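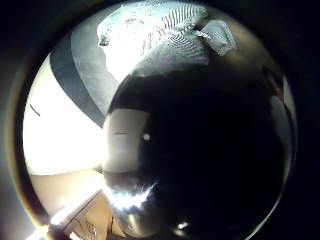 Glaze and finish FAQ

Are Plidex glazes food safe?
Plidex Gloss and Plidex Satin are lead-free and suitable for dinnerware when fired to maturity. Tang is a decorative line. Keep it off surfaces that touch food.

What is the minimum order?
200 g per colour for dry glaze. Studio accounts may order up to 3,000 g per colour without a quote.

Why has my glaze crazed?
The glaze is contracting more than the clay body on cooling. Try a thinner coat or a different body. Slower cooling may delay crazing but will not fix a poor fit.

Can I mix colours?
Yes, within one line. Test on a tile first.

Do you ship outside Canada?
No. Orders over $100 ship free from our Vedance warehouse.

Updated May 22, 2024

Share (51) Comments (0)

© Memia Ceramic Supply | Contact | Back to top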